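Two arms in the living room: a home builder on cups, cables and patience

I'd been promised coffee and a robot, and I got both, in that order. The builder (who asked me to leave names out of it, so I will) lives up the hill from Bomulitz and has spent two years of evenings on a pair of arms that share the family living room with the TV.

"I had a bench in the shared workshop at Effiong," he told me. "Great people, great tools, and I never went. It's a drive, you get home, you eat, you're done. So one August I carried everything in here and told my wife it was for the weekend."

She laughed from the kitchen at that one – a long laugh.

I asked what the thing has cost so far. He winced and then got out a notebook, which I loved. "488 for the first arm, all in. Then I wanted a second, and I wanted better motors, so now we're at 900 and I've stopped writing it down."

The job he's set himself sounds tiny. He wants an arm to pick up a plastic cup and put it down somewhere else, over and over, without him hovering. He calls the whole project Purkora, after a street he lived on as a student, and he's very happy to talk about why a cup is hard.

"Look, it weighs nothing! You breathe on it and it moves. And you squeeze too much and the sides go in. A wooden block forgives you. I did blocks for months and thought I was a genius."
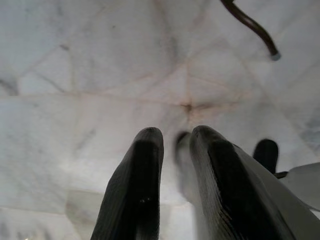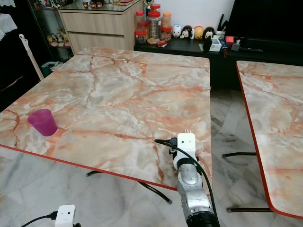

The black fingers up close, and the wider view with the cup on the table.

We got talking about the fingers next, and here he really warmed up. The ribbed surface was his fourth try. The early ones were smooth and he says everything slid out of them, so he went back to the drawing board with a set of files from Bretar, a little hobby shop he orders from, and changed the shape until he liked it.

"I probably printed 10 pairs. My daughter has the rejects. They're dinosaur teeth now, apparently."

And the cables? I'd nearly asked about them first.

"Oh, the cables are the whole hobby," he said. "You think you're going to be doing clever software and you're on your knees finding out which plug came loose. I've got one I keep rerouting. Too short and it tugs, too long and it catches on the table."

I wondered if he ever missed having other people around to help. He does, a bit. He still goes down to Effiong when he needs a part cut, and he always comes back with somebody's opinion about his wrist joint.

Next he wants both arms working on the same cup, one handing it to the other. He's started on the code and says it's a mess. My coffee was cold by then, so his wife made another pot and we moved on to the motors.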